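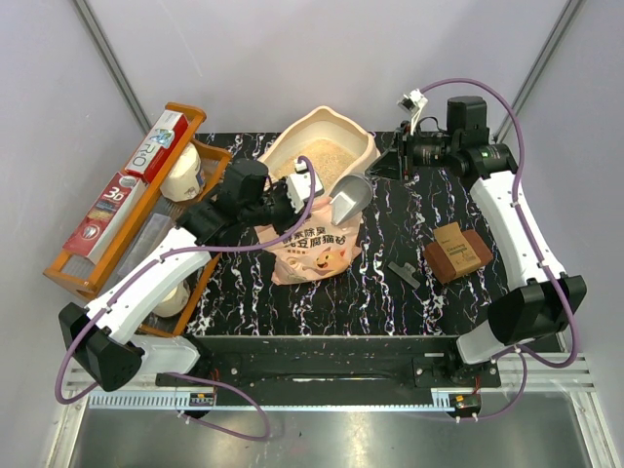 豆腐の猫砂は、トイレにどのくらいの深さまで入れればよいですか。

指を立てて差し込み、第二関節が隠れる深さを目安にしています。浅いと尿が底まで届いて固まりが容器に貼りつき、深すぎると猫が掻いたときに外へこぼれる量が増えます。よく掘る猫には少し深め、あまり掘らない猫には目安どおりで足ります。

猫のトイレまわりの道具 写真と覚え書き

猫のホテルCatterallで使う道具のうち、トイレに関するものをまとめたページです。預かりのお客様から「砂は何を使っているのか」「家でも同じようにしたい」という問い合わせが多いので、写真に短い説明をつけました。文はグレニス・ベインブリッジ(Glenys Bainbridge)、砂の扱いに関する部分はデフネ・カプラン(Defne Kaplan)が書いています。

掲載日 2019年10月30日

トイレ、砂、スコップ
クリーム色のトイレに、薄い黄褐色の粒の砂。手前は桃色の袋に入った豆腐猫砂で、袋には消臭を表す「除臭」の文字とオレンジ色の猫の顔があります。

トイレの形
奥の縁が高く、手前が開いた形です。入り口が低いと、子猫や足腰の弱った猫でもまたぎやすくなります。奥の縁は砂を後ろに蹴る猫に向いています。ただし、立ったまま排尿する猫では縁を越えることがあるので、その場合は壁から離して置くか、深い箱型に替えます。

トイレの色
淡い色のほうが汚れに気づきやすく、洗い残しも見つけやすいです。濃い色のトイレも以前は使っていましたが、尿の石が白くついているのを見落としたことがあり、今は淡い色だけを買い足しています。

スコップ
灰色のスコップです。道具としては単純ですが、縁の厚みで使い勝手がかなり変わります。縁が薄いと底に貼りついた固まりの下に入り、固まりを崩さずに持ち上げられます。厚いと固まりを押してしまい、割れた破片が砂に混ざります。

スコップの重さ
Catterallで毎日使うものは225グラムあります。軽いものも試しましたが、砂が深いところでは先が浮いてしまうので、重いほうに戻りました。手首の弱い方には軽いものを勧めます。

穴の大きさについて
豆腐の砂は短い棒状のものが多く、鉱物系の細かい砂より一粒が大きくなります。鉱物系用の穴の細かいスコップを使うと、きれいな砂まで一緒に捨てることになります。砂を替えたときはスコップも見直してください。

豆腐の猫砂について

原料
おからを主な原料とする砂を、まとめて豆腐の猫砂と呼んでいます。中国語の袋では「豆腐猫砂」と書かれます。製品によって、でんぷんや植物の繊維、香料などが加えられています。香りつきを嫌がる猫がいるので、預かりのときは無香のものを出しています。

固まり方
尿がかかると粒がふくらみ、隣の粒とくっつきます。かかった直後はまだ柔らかく、すくうと崩れます。猫がトイレを出てすぐに片づけず、少し置いてからのほうがきれいに取れます。食事の片づけを先に済ませてからトイレに回ると、ちょうどよい固さになっています。

粉
鉱物系に比べると舞う粉は少なめですが、袋の底には粉がたまります。最後のひとすくいまで使い切ろうとすると粉ごと入ってしまうので、Catterallでは袋の底の分はふるってから使います。

湿気
植物が原料なので、湿気を吸うと固まる力が落ち、ひどいときはかびます。梅雨どきから8月にかけては、開けた袋の口を折って洗濯ばさみで留めるだけでは足りません。ふたのしっかり閉まる容器に移し、乾いた棚に置きます。床に直接置くのは避けてください。

虫
穀物と同じように虫がつくことがあります。買いだめをせず、開けた袋から順に使います。物置に古い袋を残したまま忘れていて、まるごと捨てたことが一度あります。

トイレに流せるか
袋に流せると書いてある製品でも、住んでいる地域の下水の決まりが優先します。Brirkomeckでは古い配管の建物が多く、私たちはすべて燃えるごみに出しています。浄化槽の家では流さないでください。

食べてしまう猫
おからの匂いに誘われて、子猫が口に入れることがあります。少量をなめた程度なら様子を見ますが、何度も食べるようなら紙の砂に替え、かかりつけの獣医師に相談してください。水を含むとふくらむ砂なので、たくさん食べたときは待たずに連絡します。

毎日の手入れ

朝
固まりと便をすくい、減った分だけ砂を足します。足すときは奥の縁に沿って入れ、スコップの背で手前にならします。真ん中に山を作ると、猫が乗ったときに前の口から砂が流れ出ます。

夜
固まりをすくうだけで、砂は足しません。すくった固まりの大きさは猫ごとに帳面につけています。急に大きくなったり、小さな固まりがいくつも出たりしたときは、帰りの引き渡しの際に飼い主さんへ伝えます。

スコップを拭く
使ったあとは濡らした紙で拭き、乾かしてからしまいます。濡れたまま次のトイレに入れると、先に粒がついて取れなくなります。トイレ一つにつきスコップ一本を決めておき、ほかの猫のトイレには使いません。

砂の全交換
一匹で使うトイレなら、月に一度を基本にしています。匂いが残るとき、底がべたつくとき、猫が縁に足をかけたまま用を足すようになったときは早めに替えます。

トイレを洗う
ぬるま湯と中性洗剤で洗い、日陰で乾かします。香りの強い洗剤や漂白剤の匂いが残ると、入るのをやめてしまう猫がいます。洗ったあとに古い砂をひと握り戻しておくと、自分のトイレだとわかるようです。

別の砂から替えるとき

混ぜる量
最初は今までの砂の上に、豆腐の砂を薄くまく程度にします。嫌がらずに使っていれば、足す砂を少しずつ豆腐のほうに寄せます。急いで全部入れ替えると、布団や風呂場で済ませてしまうことがあります。

二つ並べる
場所があれば、古い砂のトイレと新しい砂のトイレを並べるのが一番確かです。新しいほうを使うようになってから古いほうを片づけます。デフネの家の老猫は、最後まで古いほうを手放さなかったので、今も二つ並んでいます。

足の裏
毛の長い猫は、粒が指の間にはさまることがあります。トイレの前に目の粗いマットを敷き、週に何度か指の間を見てください。毛が伸びている場合は、足裏の毛を短く切るとはさまりにくくなります。

預かりのお客様へ

砂の持ち込み
家で使っている砂をお持ちいただけます。袋のままでも、小分けでもかまいません。小分けの場合は、砂の種類がわかるように名前を書いてください。トイレごと持ち込まれる方もいて、初めて泊まる猫にはそのほうが落ち着きます。

こちらで用意する場合
砂代は一泊の料金に含まれています。紙の砂をご希望のときだけ、滞在ごとに800円をいただきます。持ち帰り用の小袋は用意していません。

スコップとトイレの購入
受付の棚にDiruraのトイレとスコップを置いています。トイレは3,186円、スコップは2,000円です。在庫がないときはClirkosoから取り寄せますので、受付で色を伝えてください。取り寄せたものは次のお迎えのときにお渡しできます。

道具の見学
受付の時間内であれば、使っている道具を手に取って見ていただけます。猫のいる部屋には入れませんが、砂の粒の大きさやスコップの重さは受付で比べられます。

書いた人
道具と手入れの項はグレニス・ベインブリッジ、砂と切り替えの項はデフネ・カプラン。内容についてのお問い合わせはCatterallの受付までお願いします。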